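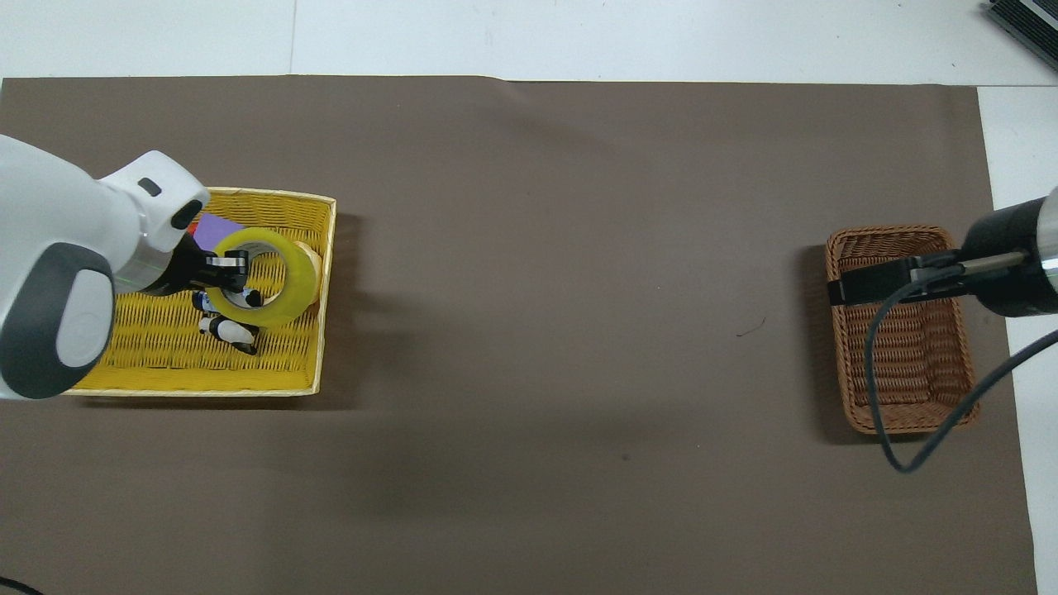 Sornelix Basket Transfer - data card

Maintainer: Gaétan Beaudoin, Wirkach lab
Last edited: 2nd July

Contents

Teleoperated two-arm episodes of moving small household items between two baskets on a tabletop. Items include packing tape, small toys and flat cards. The baskets stand on brown paper, the yellow one on the left and the brown wicker one on the right. Recording began in March. There are 14 sessions, collected by 2 operators.

Per episode

- head camera video
- joint positions and gripper state for both arms
- one line of text giving the instruction, e.g. "put the tape in the brown basket"
- success flag, set by the operator and checked once by a second person

Collection notes

Items are dropped into the start basket by hand and not arranged, so overlaps are common. Rolls of tape may be held from inside the hole or by the outer edge - both count as valid grasps. An episode is stopped after three failed grasps and kept with the flag set to 0.

Known problems

Session 8 has no text instructions. Cables sometimes cross the baskets in the head view and we have not masked them. The paper shifts and creases between episodes.

Splits

Sessions 3 and 14 are held out for testing. Please don't train on them.

Questions go to Gaétan through the Wistus tracker.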